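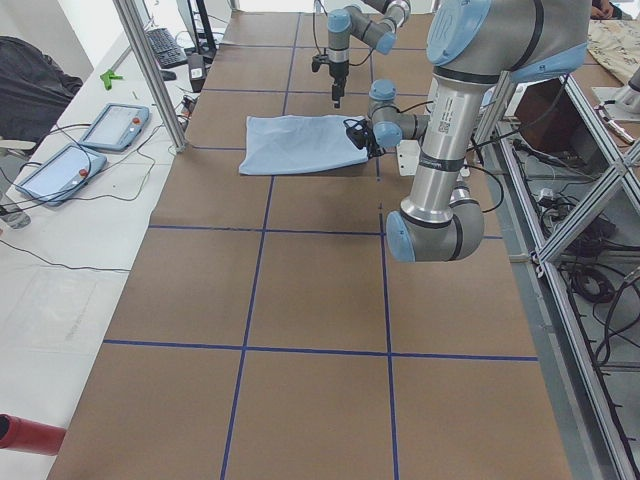
Westhorpe Robotics Club - software team

Planner week! I've been rewriting the bit that decides where each arm goes next when we fold a t-shirt, and I have Opinions.

The old version planned both arms together and took 45 seconds to think. Now each arm gets its own plan and a small checker (we call it Gellow) looks for clashes. Down to 3. So pleased. 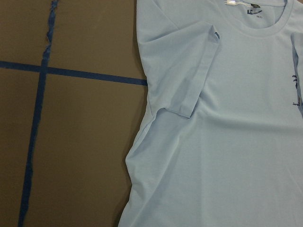 How does it know where the sleeve is?
A little network marks likely corners and hems from the wrist view, then the planner picks the pair it trusts most.

Sleeves are still the worst bit, mind. Folded over, a cuff and a wrinkle look very alike to it, and one bad guess spoils the whole plan.
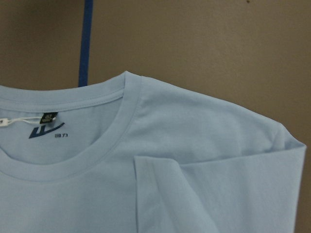
Kwofie reckons we should drop the corner finder and learn the whole fold from demos. Maybe! We've got 135 recorded though, and I'd want far more before I trusted it near a collar.

So for now I'm adding a confidence score - below it, the arm backs off and looks again.
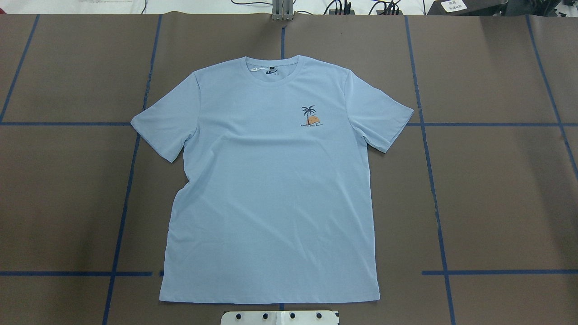
Also fixed the log viewer, which was showing the left and right arm timings swapped. Since May. Sorry all. Update's on the shared drive, restart Gellow after you pull it.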